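Ticket: Link drops on port 23F side of bench switch, blue patch cable
Product: Treltis managed switch (dark blue front, combo SFP/RJ45)
Category: Network / cabling
Priority: Low
Status: Resolved, monitoring

Problem as reported

The link on the copper port next to the 23F SFP cage goes down several times a day and comes back by itself after a few seconds. The far end is a Bako storage box on the other side of the room. Other ports on the same switch are fine. It started in February, after the bench was moved closer to the railing. Backups to the Bako box stall when it happens and have to be started again by hand.

What I had tried before opening this

Restarted the switch. No change.
Restarted the Bako box. No change.
Turned off energy saving on the port. Fewer drops the first day, then the same as before.
Updated the switch firmware. No change.

Reply from support

Please send the port counters and the length and type of the cable. Also tell us if anything is fitted in the SFP cage. On some models the cage and the copper jack with the same number share one link, and a module left in the cage can take over from the copper side.

Update 1

The cage is empty, so it can't be a shared link problem. The cable is a thick blue patch cable, 20 feet, with molded boots. I don't know the maker. Port counters after one working day:

CRC errors: 1030
Link down events: 2
Other ports: no errors

The switch logged only two downs in that time, but the transfers slowed down more often than that.

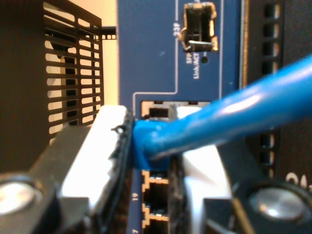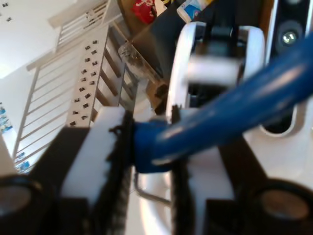 Blue patch cable: first, the plug end at the switch; second, a length of the cable with the railing behind.

Reply from support

Thanks. CRC errors on one port with clean neighbors usually mean the cable, the plug or the jack. Please do these in order and write down the counters after each one. Clear the counters before you start each step.

1. Unplug the cable and plug it back in until the latch clicks. Push the boot back a little if it covers the latch. On thick cables a boot that has bunched up can hold the latch partly down, and the plug then backs out under a light pull.
2. Move the same cable to another port.
3. Put a different cable in the original port.
4. If steps 2 and 3 point to the cable, check the run for tight bends and for any place where it hangs by its own weight from the plug.

Update 2

Step 1. Reseated. I got a click, but the plug could still be pulled out by a small amount with two fingers. Ran the backup again. Errors still climbing, a little slower.

Step 2. Same cable in another port. The errors followed the cable. The original port stayed clean with nothing in it, which doesn't prove much.

Step 3. Gultine test cable, short, in the original port. Left it copying files to a laptop for the whole afternoon. Zero errors, no drops. So the jack is good.

Step 4. With the blue cable back in, I watched the counters while moving it by hand. Moving the middle of the run did nothing. Bending it close to the plug at the switch end added roughly 2000 errors in under a minute and dropped the link once.

Reply from support

That is a bad plug or a broken conductor close to it. The port doesn't need to be replaced. Either cut the end off and fit a new plug, or replace the cable. If you refit, use a plug rated for the outer diameter of the cable, or the jacket won't be held and the same fault will come back.

Update 3

Replaced the whole cable. The new one is a thinner Zestero, same length, and I left a loose loop at the switch end so there is no pull on the plug. I also tied it to the bench leg.

Counters after one full night of backups:

CRC errors: 0
Link down events: 0

Energy saving is back on for that port and makes no difference. The old cable is marked with tape at the bad end and is in the spares drawer until I have time to put a new plug on it.

Reply from support

Setting this to resolved. The ticket stays open for comments for a while. If errors show up again on the same port with the new cable, add the counters here and we will look at the jack.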